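Trivach Working Papers – Home – Issues – Authors – Submit – Search

Filed under: Play materials, Home corner, Layout studies

3.2 Table layout and the drained item

The second layout was the crowded one. Toy kitchen on a plain white top, play food grouped near the plate, the oven standing along the right. We wanted a table that looked like somebody's kitchen halfway through getting lunch, with the colander out. Earlier layouts (see 3.1) had everything in rows, and the kids we tried those with at Jillier treated the rows as a shop. Fair enough. Rows look like a shop.

Items came from two sets, Fortin and Uvley, mixed on purpose. Scale doesn't quite match between the two. The Fortin bowls run small, the Uvley plate is generous. We left it. Home corners are nearly always a mix of whatever survived the last set, and 108 of the 200 cupboards in our inventory had pieces from more than one maker.

The ketchup stays on the plate in this layout. It was the piece most often put on the plate by children in the first round, ahead of any actual food, so it became the default. The colander was added late and is the item this section is mostly concerned with – it is the only vessel in the set that can't hold water, and that changes how it gets used.

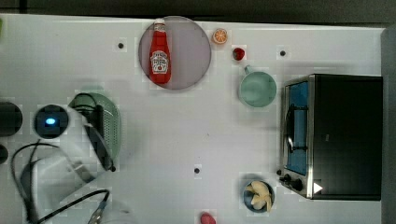
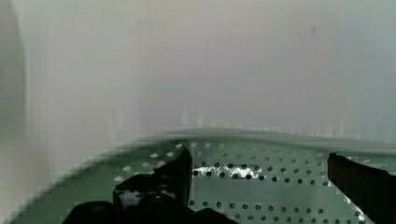
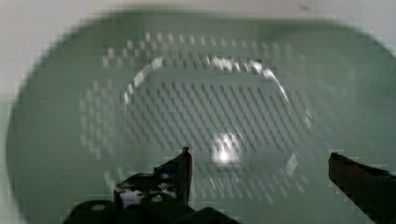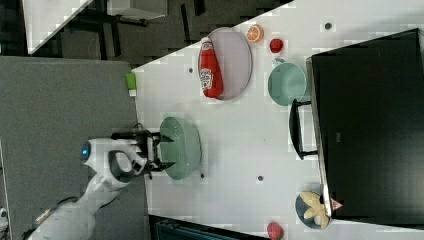 Figure 8. Crowded layout. First and last panels: table from above, ketchup bottle on the plate, banana pieces in the small dish. Second and third panels: perforated surfaces, close.

Sorting rules for this layout were kept short. Food goes in a dish or on the table, never in the oven at the start. Oven door shut. Mug can go anywhere. Fruit may roll and if it rolls it is left where it stops. We dropped an earlier rule about handles facing the same way, it took ages and made no differnce to anything.

Use of the colander fell into two kinds. Some children poured pretend pasta into it, shook it, tipped it onto the plate. Others used it as a fruit bowl and never lifted it. The second kind was commoner than we expected, and it was mostly the younger group. Holes were poked with fingers by nearly everyone. One boy put it on his head, coded as "other".

Reset time was the practical problem. A crowded table is slow to put back, and by the Tuesday afternoon session we were skipping the check sheet and going from memory. Ikhsan Goh redid the coding for that afternoon and threw out two resets where the mug had ended up inside the colander. Those are not in the totals. The remaining records give 911 separate item moves for the crowded layout, small shifts included. A nudge with the elbow counts as a move, which probaby inflates the figure for anything near the front of the table.

One more note on colour. The mint and pale green pieces got mixed up in the written records – "green bowl" was used for more than one thing. We now write colander every time, in full. Worth doing from the start.

3.3 Sparse layout

Same table, same starting position for the plate. Oven taken off, ketchup taken off. Colander kept. Children were told lunch was finished and asked to tidy up, and the wording was kept the same in every session.

Contact the editors – Copyright Trivach Working Papers – Back to top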